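Posted in: Minutes & Notices
September, by Janelle Gatchalian

Minutes of the showroom floor meeting, Tiongson Motor Accessories

Started at 8:40 a.m., ten minutes after it was meant to, with the coffee machine given as the cause by everyone who had been standing at it. Seven present. Parts counter sent apologies and, later, a question about lunch.

1. Last month's minutes

Accepted after one correction. The floor mats were ordered from Witia, and the word "eventually" has been removed at the request of the person who ordered them.

2. License plate holders

Most of the meeting. We have 600 of the black plastic holders on the books and 500 on the shelves, and the difference was discussed at some length by people looking at the ceiling. Agreed to recount before anyone writes to Jotier to complain.

The retail price stays at $1.49 – this appears on the current shelf tag as $149, and we have so far sold none at that price. Tag to be replaced today.

Fitting was raised again. Two customers came back last month with plates on crooked. The counter says the customers did it and the customers say the counter did it. From now on, anyone fitting a holder in the shop lays it flat first, checks the mounting holes against the plate, and starts all the screws by hand before tightening any of them. Janelle to type this up in large letters.

3. The blue cart

The blue cart is for holders and the hardware that goes with them. It is not for sandwiches, the Punard catalog or the good tape measure, all of which were found on it during the month. The tape measure has gone back in the drawer, where it is expected to last until Friday's delivery or the first person who needs it.

A motion to label the top shelf was carried. A motion to label the person who keeps using it as a desk was withdrawn.

Parking by the cart: any car on the carpet needs enough space beside it for the cart to get past without being lifted. Lifting was tried once. The minutes for that month cover it.

4. Carpet

The gray carpet is due for cleaning. Witia quoted $300 for the whole floor with the cars moved out, and a bit less if we leave them in and accept clean carpet in the shape of everything else. Agreed to move the cars. Keys on the hook the evening before, please, and the correct hook.

5. Any other business

The radio. No agreement was reached.

Closed at 9:35 a.m. 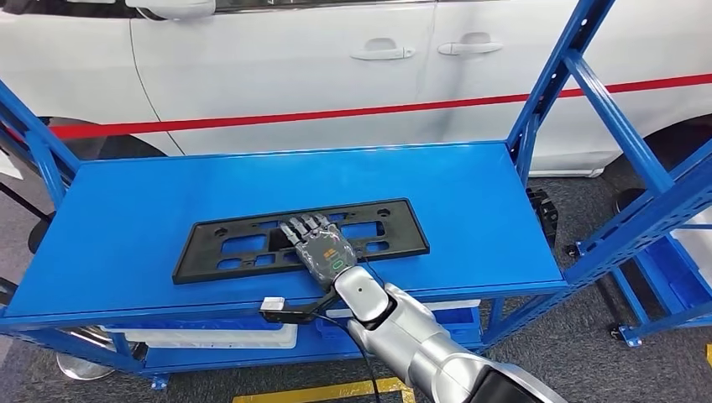 Actions before the next meeting

- Recount the plate holders, both shelves and boxes: parts counter
- New shelf tag with the decimal point in it: Janelle
- Fitting instructions typed and taped up at the counter: Janelle
- Label for the cart: whoever finds the label maker
- Confirm carpet cleaning with Witia: front desk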